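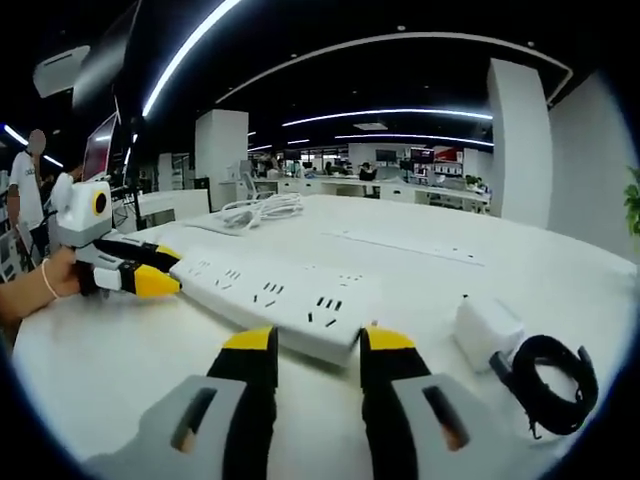
According to Anjana Cassim, the old planner treated every cable as if it were a stick, and every plan it made went wrong for the same reason. She made the remark in the first comment under the release notes for Misel 49, the planning package that came out this week, and plenty of people in the thread agreed with her.

They have something to cheer about now. Misel 49 plans for two grippers at once, and it plans around things that bend. Power strips, chargers, coiled leads: all the everyday clutter of a desk that has been a headache for anyone writing motion software. The team in Stultgate has been working on it since August, and the results are a real pleasure to read through.

The big change is in how the two hands share a job. Earlier versions made a full plan for one gripper, froze it, and then tried to squeeze the second one in around it. If the second hand couldn't find a way, the whole thing started over (and over, and over). The new planner moves both along the same clock, so one hand can wait a moment, back off a little, or take the far end of a long object while the other lines up on the near end.

"We used to watch the second arm just sit there," said Tuva Nordin, who wrote most of the timing code. "Now they take turns, and the first time I saw that on the replay I called everybody over."

Training data comes from people working with hand-held grippers at ordinary tables. Each gripper records its own view, and a tool called Jumier lines the recordings up so the software knows what both hands were doing at the same instant. Jumier used to need a person to mark the start of each take by hand. It now finds the match by itself from the motion, and it throws out takes where the two clocks drift apart.

The team tested the planner on 100 desk-clearing tasks it had never seen before. It found a usable plan for 92 of them. The old version managed 30 on the same set. Most of the eight misses involved a cord tucked under something else, where the software guessed wrong about which way the slack would go.

Oda Viklund, who ran the tests, is already digging into those. She thinks the trouble is in perception and that the planner is doing fine with what it's given. A cord that goes out of sight is treated as if it ends there, so the plan looks great right up to the moment of the pull! A fix is being tried in a side branch, but it slows planning down and won't be turned on by default yet.

There is also a new replay window. You can scrub through a plan, see which hand is waiting on which, and click on any step to find out why the planner chose it. Ingegerd Haugen asked in the thread whether it could show rejected plans too. It can, under the "Discarded" tab, though the labels in there are still pretty rough.

Plans saved with version 48 will open in 49 but have to be timed again before they run. The Engebretsen plug-in for force limits has not been updated, and anyone who depends on it should hold off for now.

Recent items
Jumier gets faster at sorting long recordings
Why your depth map hates shiny tables
A reader's guide to writing better grasp tests
Stultgate meetup: talks and slides

We use cookies to remember your settings. Accept | Manage choices

Contact | Copyright 2020 | Back to top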